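A two-arm test cell operated by Jadenar at its Minville plant has been out of automatic mode since February, after one of its arms kept moving for several seconds following a lost connection to its gripper. No one was hurt. The arm stopped against a soft travel limit, and the cell's protective stop, which should have acted first, was recorded as never having been requested.

The company confirmed the fault in a four-page notice sent to its customers and to the two integrators who use the same controller package. According to the notice, the event took place at 4:20 in the afternoon, during a repeat run of a pick-and-place job that had already completed 557 cycles without an alarm. The arm had released a part and closed its fingers for the return move when the gripper stopped answering status requests.

Under the cell's settings, a gripper that fails to answer for 400 milliseconds is to be treated as a fault, and the arm is to be brought to a controlled stop. On this run the arm carried on through the return move and started the next approach. It traveled 81 millimeters past the point at which it should have been standing still.

"The position data was good the whole time, and the arm knew where it was," said Magdolna Balogh, who leads the controls group at Jadenar. "The part that failed was the part that decides whether to keep going."

The cause was traced to the program that passes gripper messages to the motion controller. When the link dropped, the program kept sending the last good reply, with a new time stamp each time. The controller checked the time stamp, found it recent, and accepted the message. The reply said the fingers were closed and ready, so the timer that watches for a silent gripper was reset again and again.
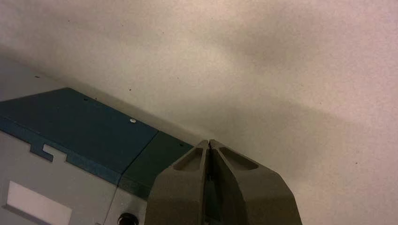 The behavior had been added on purpose. An earlier version of the program stopped the cell for very short gaps in the link, some lasting a single message, and operators at Minville had complained about the number of restarts. A change made last fall allowed the program to repeat a reply once to cover a short gap. The limit of one repeat was held in a counter, and the counter was cleared each time a message went out. Because the repeated message also counted as a message going out, the limit could never be reached.

Tests carried out before release did not find the error. They covered gaps of one and two messages, and in both cases the arm behaved as the written requirement said it should. The two-message case passed because the test looked only for a stop within the full time allowed, and the link had been restored before that time ran out. No test left the link down.

The link itself failed at a connector. Stankevičius, the firm that maintains the cell's wiring, found that one pin had backed out of its housing far enough to lose contact when the cable was bent. The cable had been rerouted during a service visit and was being bent more tightly than its data sheet allows. Jadenar has classed the connector as the trigger and the message program as the root cause, and says that a loose pin on its own should produce nothing worse than a stop.

## What was affected

The notice applies to cells with the repeat function turned on, in program versions 3.1 and 3.2. Version 3.0 and earlier do not contain the function. Cells that use a hard-wired gripper signal in place of network messages are also outside the notice, as are cells that have only been run in manual mode with the enabling switch held.

Jadenar said the emergency stop buttons, the door switches and the safety-rated speed limit were not affected. Those functions are wired to a separate safety relay and do not pass through the message program. Both doors on the Minville cell were closed when the fault occurred, and the operator on shift was at the desk outside. The operator pressed the emergency stop after the soft limit had already halted the arm, and the relay opened as intended.

The arm's final position put the gripper close to a fixed cover. Inspection found no contact marks on the cover or the fingers. Wrist bolts were checked for torque and were within range, and a calibration run showed no shift in the tool center point.

Jolán Vincze, a safety engineer who reviewed the report for one of the integrators, said the case for keeping the cell in manual mode was clear even without damage. The risk assessment for the cell gives credit to the gripper fault stop as a means of keeping a part from being carried on an unplanned path, she said. With that stop unproven, the assessment as written no longer holds.

She also questioned why the event was first logged as a travel limit warning. The entry was given the lowest level of priority and was read on the following shift, when a technician noticed that no command in the job file should have taken the arm that far. Until then, the cell had been reset and was waiting for its next batch.

"A soft limit is there to protect the machine," Vincze said. "If it is the thing that ends the event, then the report should start at a higher level."

Jadenar has accepted the point. A travel limit reached in automatic mode will now be logged as a fault and will need a supervisor's key to clear.

## Repair and retest

A corrected version of the program, 3.3, removes the repeat function completely. Each reply now carries a number set by the gripper itself, and the motion controller compares that number with the one before. If the number does not advance, the message is thrown out and the timer keeps running. The time stamp is still recorded, but it is no longer used to judge whether the gripper is alive.

The retest is being done with the arm at reduced speed and no part in the fingers. Technicians open the link with a switch placed in line with the cable, at eight points in the job: four during free travel, two on approach and two just after release. At each point the link is left open until the arm has stopped and the fault has appeared on the panel. The stopping distance is then read from the controller's log and checked against a dial gauge.

All of the points during free travel have passed. One of the two approach points was repeated after the gauge slipped on its stand, and passed on the second run. Results for the release points have been sent to Pistov, the outside test house that will sign off on the change, together with the raw logs.

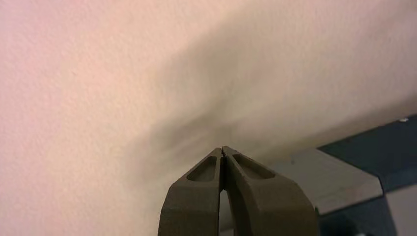
## Instructions to sites

Sites running 3.1 or 3.2 have been told to keep affected cells out of automatic mode until the new version is loaded. Where that can't be done, the repeat function may be turned off from the service menu under the gripper link settings. The change takes effect only after a full power cycle – a warm restart leaves the old value in memory.

With the function off, operators should expect more stops. Balogh said that sites should record these and report them, and should not lengthen the 400-millisecond limit to make them go away. Frequent short gaps usually point to a cable or connector that needs attention, she said, and in the Minville cell the log showed such gaps for nine working days before the link was lost for good.

The notice also asks sites to check the gripper cable at the wrist. It should be secured on both sides of the joint, with enough slack for the full range of wrist motion and no bend tighter than the marked radius. Connectors with a pin that sits lower than its neighbors are to be replaced. Pushing the pin back in is not accepted as a repair.

After the update, each site must run a link-loss test with the arm moving at reduced speed and send the log to Jadenar. A cell may go back to automatic mode when the log shows a controlled stop inside the time limit and the fault has been cleared by hand. The test is to be repeated at each yearly service and after any work on the gripper cable.

Jadenar said it would also review two other programs that pass messages from devices to the motion controller, one for a part sensor and one for a tool changer. Neither has the repeat function, but both judge a message by its time stamp. The review had not been completed when the notice went out, and no restriction has been placed on those devices in the meantime.

The Minville cell will stay in manual mode until Pistov returns its report.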